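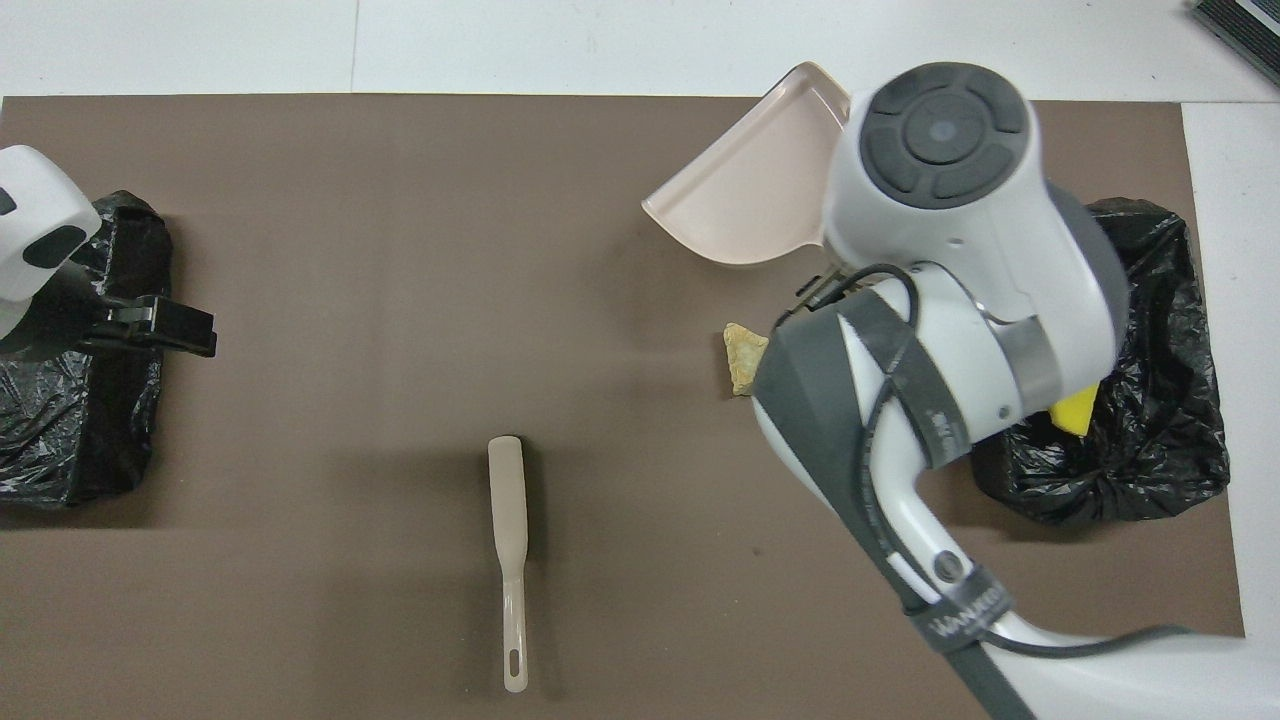

How do I get crumbs and grit off a big table mat without scratching it?

Lift what you can with a dry brush first, and only then go in with a damp cloth. Grit that gets dragged around under a wet rag is what leaves those dull gray trails, and once they're in a matte surface they are there to stay.

I keep a plain plastic brush for this and nothing else, the kind with a slot in the handle so it can hang on a nail by the pantry door. Start at the far edge and pull toward yourself in short strokes, all in the same direction, with an open bag held just under the lip of the table. My neighbor Haf Trevor tapes one side of her bag to the table edge so she has both hands free, and I've been copying her ever since I saw it (I used to chase crumbs across the kitchen floor for ages!).

Dark mats are a bit sneaky. Brown hides gravy and coffee beautifully but shows every speck of flour and lint, so look at it from low down with the window in front of you and you'll see what you missed.

For the wash, a small squirt of dish soap in a bowl of lukewarm water is plenty. Wring the cloth out well, wipe, go over it again with clean water, and then leave the mat hanging over the back of a chair for 45 minutes or so while you do the table underneath. Don't skip the table. Crumbs creep in from the sides, and a white top will show you a faint outline of the mat if it's been sitting there all month.

The brush needs a wash now and then too. Swish it in the leftover soapy water, knock it against the sink 3 or 4 times, and hang it up with the bristles pointing down.

Next page: getting candle wax out of a tablecloth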